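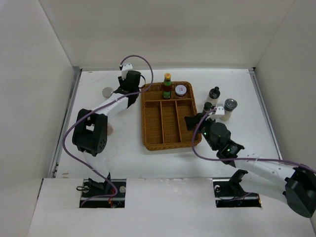 Hauwa Babalola wants to know whether the paper card she was given at the clinic in Basodholm still counts, or whether she has to get her son's measles shots entered all over again before school starts. She wrote to us after calling the Skalteten health office and being told to wait for the new rules.

The new rules are now out. They were published on 15 June 2018 and take effect at the start of October. They cover schools, day care centers, hospital staff and people visiting certain hospital wards. The old rules stay in force until then, including for summer camps.

Paper cards remain valid

The paper vaccination card is still accepted, provided it shows the date of each dose and carries the stamp of the clinic or doctor who gave it. A card with a missing stamp has to be taken back to the clinic. A card with a missing date can be corrected by the district health office, which holds its own copy of most records.

Parents do not need to have a paper card copied into the electronic register before school starts. The register will be filled in by the school nurses during the year as they carry out the regular checks. A family that has lost the card can ask for a replacement at any health office in Skalteten, including the one in Basodholm. There is no charge for the first replacement.

Cards issued in another region or abroad are accepted too. If the card is in a language the office cannot read, the family will be asked for a translation. It does not have to be a certified one.

What changes in school

For children starting first grade, proof of two measles doses has to be handed in with the enrollment papers. Until now, schools could ask for it but many did not. Children already in school are not asked for anything new unless there is a confirmed case in the building.

A child whose proof is missing can still start school with the rest of the class. The family then has 30 days to hand in the card, a replacement, or a doctor's note saying that the child cannot be vaccinated for medical reasons. After that the school passes the name on to the district health office, which invites the parents to an appointment. The rules do not allow a primary school to send a child home over missing papers alone.

It is different when there is a confirmed case. The health office can then ask children without proof of vaccination to stay home, and it decides when they may return. The school has to provide class work for that period. A child who gets a first dose soon after contact may be allowed back sooner, but the decision is made case by case.

Day care is stricter

Day care centers are treated differently from schools. From October, a child over the age limit for the first dose cannot begin at a day care center in Skalteten without proof of it or a doctor's note. Children who already have a place keep it, but their parents will get a letter over the summer asking for the card.

Babies too young for the shot are not affected. Their parents sign a form saying they will bring the card once the first dose has been given.

Home-based day care is covered if the provider looks after more than five children. Smaller providers are advised to follow the same rules but are not checked.

Hospitals

Staff at the hospitals in Plerer and Siqueira who work with patients have to show either two doses or a blood test that proves immunity. The test is paid for by the employer. The requirement includes cleaning staff, kitchen staff who deliver meals to the wards, and students on placement. Office workers who do not enter the wards are exempt.

Employees who cannot be vaccinated for medical reasons will be kept away from the children's ward, the maternity ward and the cancer ward. Their pay and hours may not be cut because of the transfer.

Visitors to most wards do not have to show anything. On the three wards named above, visitors will be asked at the desk whether they have a fever, a rash or a cough, and whether they have been near someone with measles. Anyone who answers yes may be turned away. Children can visit brothers and sisters on the maternity ward as before, but the ward may ask to see their card.

Visiting hours are not affected. Plerer had shortened them in the spring, and the hospital has already gone back to the usual times.

Numbers in the district

The health office says 374 children due to start first grade in the district have no second dose on record. That does not mean all of them missed it. Some were vaccinated by private doctors who send in their lists late, and others moved here from regions that keep separate records. The office plans to write to every one of those families before the end of the summer.

The clinics have ordered 1,000 extra doses for the catch-up program. The shots are free for children and for adults who work in schools, day care centers or hospitals. Other adults who are not sure whether they were vaccinated should ask their own doctor first.

Still undecided

The rules say nothing about school buses run by private firms, and the health office could not say whether drivers will be counted as school staff. An answer is expected before classes begin. Sports clubs are also left out. They may ask for a vaccination card when signing up new members, but a club that uses a school gym in the evening does not have to follow the school's rules.

Fines are another open point. The draft that was discussed in the winter included a fine for parents who ignored repeated letters. The published version only says that further steps may be set out later.

Where to go

The Basodholm and Siqueira health offices issue replacement cards in the morning and give shots in the afternoon. In Plerer both are done all day, but shots are by appointment only. Parents should bring the child's insurance card and whatever vaccination papers they have, including incomplete ones. A child under the age of consent must come with a parent or legal guardian, or with another adult who has a signed letter from one of them. Forms for the letter are available at the front desk of each office and from school secretaries.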